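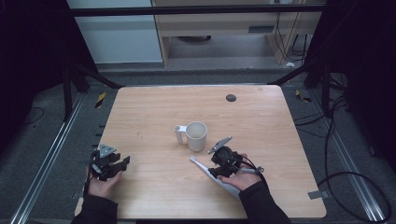
I finally got a whole afternoon of teaching in, and I'm still grinning! We do it all by hand: a gripper in each fist, and every move you make becomes something the robot can learn from. I managed 73 takes before my wrists gave up (Morenike Mohammed did 254 last week, so I have some catching up to do).

The funny part is how much you have to slow down. I've picked up a mug every morning of my life and never once thought about which way the handle points. With grippers you think about it a lot. My first 20 takes were jerky, and I kept changing my mind halfway, and the policy picks up every bit of that dithering. Then Morenike told me to breathe out as I reach, and wow, what a difference.

Training on the new set starts tonight. Next up in May: pouring, with rice first and then water.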